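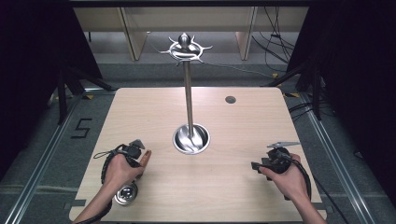

Unit 9: Harvest Festivals and the Ritual Calendar

Course handout, Religion and Seasonal Custom
Instructor: Csaba Hegedűs

Scope of the unit

This unit examines the harvest festival as a religious and social institution. Students have already considered new year observances and the problem of fixing a date by the moon. The present unit takes up festivals whose timing depends on the condition of a crop, and asks what happens to such festivals when the people who keep them no longer farm.

Students are expected to have completed the assigned chapters of the Szekeres reader before the lecture. The chapter on first fruits is required. The chapter on grain measures is optional, although it will be useful to anyone planning to write on tithes.

9.1 Fixed and movable observance

A harvest may be marked on a set day or on a day chosen each year. In the first case the festival belongs to the calendar, and the crop may be early or late without changing it. In the second case someone must have the authority to declare that the time has come. That authority is often religious, but it may also rest with a landowner, a village elder or a council.

The Jewish festival of Shavuot is a helpful case. It falls 50 days after the start of a period of counting that begins during Passover, and it was connected in biblical times with the wheat harvest and the bringing of first fruits. In later tradition it came to be associated also with the giving of the Torah. Both meanings remain present in the observance, and students should avoid treating one as having simply replaced the other.

Pongal, kept in Tamil communities in the month of January, follows the solar year. Newly harvested rice is boiled with milk, and the moment at which the pot boils over is greeted as a sign of plenty. The festival extends over several days, one of which honors cattle.

9.2 First fruits and last sheaf

Two moments in the harvest attract ritual attention: the first portion gathered and the last. The offering of first fruits is usually understood as a return of part of the crop to its giver. Until it has been made, the rest of the crop may be regarded as unfit for ordinary use.

Customs of the last sheaf are found widely in Europe. The final stalks were bound, sometimes dressed, and carried home with songs. Older scholarship explained these customs as remains of a belief in a corn spirit. Jenő Szűcs, whose essay is included in the course packet, argues that this explanation tells us more about its authors than about the reapers. In his account of the parish of Cillbridge, the last sheaf served chiefly to mark the end of hired labor and the payment of wages.

Students should read the Szűcs essay with attention to his sources. He relies heavily on the estate accounts of Brunard, and such accounts record what was paid for and seldom what was said or sung.

9.3 The festival after the farm

Migration and town life separate many harvest festivals from the harvest. Ingredients are bought, the date is moved to suit working hours, and a hall takes the place of the field. Some observers describe this as a loss. Others point out that a festival kept far from its place of origin may acquire duties it did not have before, such as teaching a language to children or bringing scattered families together.

Terms to know

First fruits: the earliest portion of a crop, set aside as an offering.
Tithe: a tenth part of produce or income given for religious purposes.
Movable feast: an observance whose date changes from year to year.
Gleaning: the gathering of grain left in the field after reaping.

Written work

Prepare a response of 2 pages on one festival not discussed in class. State how its date is determined and who determines it. Page 21 of the course packet sets out the required form for citations. Responses are due at the start of the first lecture in May.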